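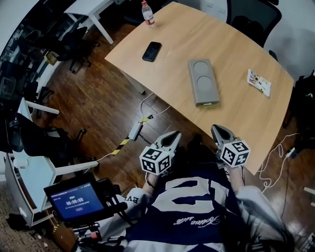 *Photos: Dima Salameh, Itby office, 03/04/2026*

# The big table at Itby

We moved to Itby last June, and the first thing we bought was this table. It came from Ketilsson and it cost us 218 dollars second-hand, with the delivery from Pirkholm included. Many colleagues from the other office ask me how the meeting room looks now.

The long edges are a little curved, and this was the reason we chose it. Six people can sit and everyone sees the others without leaning forward. The wood is light in colour and it marks easily, so please use a coaster if your cup is hot. My favourite part is the grain – it runs very nicely along the top. 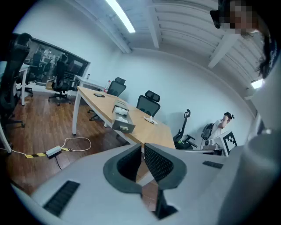 Chairs were a longer discussion. Baldur Hjaltadóttir wanted all of them the same, and I wanted to keep what we already had from the Ernlow office. In the end we kept the old ones. The black mesh ones with a headrest are the favourites, and there is one behind the far end of the table, where Baldur likes to sit in the long meetings. The table has white metal legs, so it goes well with the white desks near the window. That window looks into the office next door, and we still have not decided about a blind. 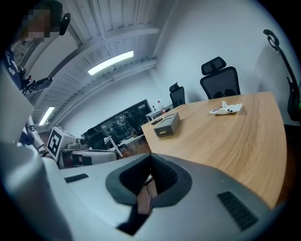
We also talked about covering the ceiling, but the price was too high and now I am happy that we did not do it. With the beams painted white the room feels taller, and the lights are strong enough for reading on a grey afternoon.

Two things are still on my list: a rug in a quiet colour, and a shelf for the small things which always stay on the table after a meeting. If you have a shelf at home that you do not need, write to Dima or to me.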